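Chores desk: still waiting for the robot that tidies the snacks

Every September the same promise lands in my inbox. By next year, a machine will put away your shopping. I have been writing this column long enough to have a folder for those emails, and it holds 554 of them.

So let me stick to one small chore. You have a table of packaged snacks and a shallow box, and you want the first in the second. A seven-year-old will do it for a cookie. The firms that sell us the future, Altudberg and Jikesham among them, have both told me that packing is "largely solved." Largely is doing a lot of work there.

Consider what a two-fingered hand has to cope with. Bread in a slick plastic packet gives way when you squeeze it. A bun in a clear bag is mostly bag. Crumpled snack packets overlap, so tugging one may bring its neighbor along, and shiny wrapping over a shiny table cover throws light back in all the wrong places.

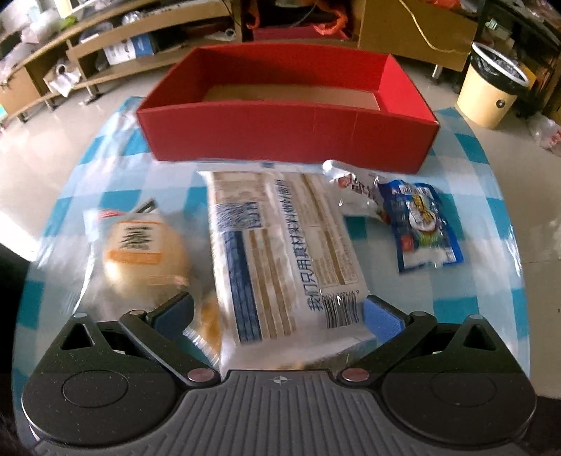
Tumelo Botha wrote in to say I am being unfair, that the dishwasher doesn't scrub like a person either and we all bought one, and that a slow machine working through the night would suit plenty of homes just fine. Fair enough, up to a point. The dishwasher got its own sealed cupboard, though, and we agreed to load it. What is being sold now is a thing that will work in my kitchen as it stands, with my mess in it.

And slow has a cost. Hendricks quoted me $3,000 for an arm and a pair of fingers, which sounded reasonable until I asked what it could do out of the box. It could do a demo. The demo was foam cubes. Nobody I know eats foam cubes.

What does impress me is the less glamorous end of the business, where people work out how to hold the thing in the first place. Soft pads on the fingertips make sense for food. So does coming down on either side of a packet and closing gently, which is how I'd pick up a loaf myself if I only had two fingers to do it with. 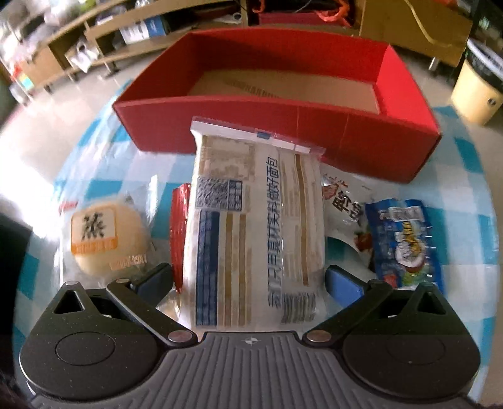 The hard part comes after the grip, when the packet has to go over the wall of the box and lie flat, and the next one has to go in without crushing it. Then somebody moves the table. At the Turkville trade day I watched a packing arm make 40 attempts at a bag of rolls, and I would have hired it for perhaps six of them.

I'll keep the folder open. If you own a machine that puts away groceries, in a real kitchen, with no engineer standing next to it, write to me and I'll come and watch. I'll bring the bread.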